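From: Priit Kuusk
To: handheld-demos list
Subject: Re: how many episodes before you see a difference?
Time: 9:40 pm

On the Nallville list copy, Himer wrote:
> We have 97 episodes of one pick-and-place task and the policy
> still closes its fingers short of the object half the time.
> Is that simply too few, or are we recording them badly?
> Also, do you let people use both grippers, or only one?

Too few, I'd say, but please don't give up on it! We were at the same spot in May and it was pretty grim to watch. We're at 2,065 episodes now across 18 tasks, and the ball-to-basket one is my favorite of the lot. It's so short that people get into a rhythm, and you can look through a whole batch in one sitting.

What helped us most was variety in the approach. Our first batch was all one person (me), reaching the same way every time, and the policy learned my elbow. Now we swap people after every 6 episodes and nudge the basket a little between takes. The grasps got better within a couple of training runs.

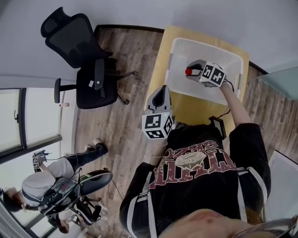

Ball-to-basket at the Trarkville room, red ball, right-hand gripper.

On your second question: both grippers, always, even when the task only needs one. The idle hand still gets tracked, and you want the model to see what "doing nothing" looks like for that arm. Do ask people to keep the marker cube turned so the camera can find it. We threw out a whole evening of Jõgi tasks when sleeves kept covering the squares (long sleeves pushed up, please, it's on our checklist now).

One more thing on the fingers closing short. Check the delay between your gripper width signal and your video before you record anything else. Ours was off by three frames, and fixing it did more than the next few hundred episodes. I was so happy that night I reran the evaluation twice just to watch it.

I can send the alignment script if you want it. It's ugly but it runs. And what are you using for objects? We've had no luck at all with anything shiny.

Priit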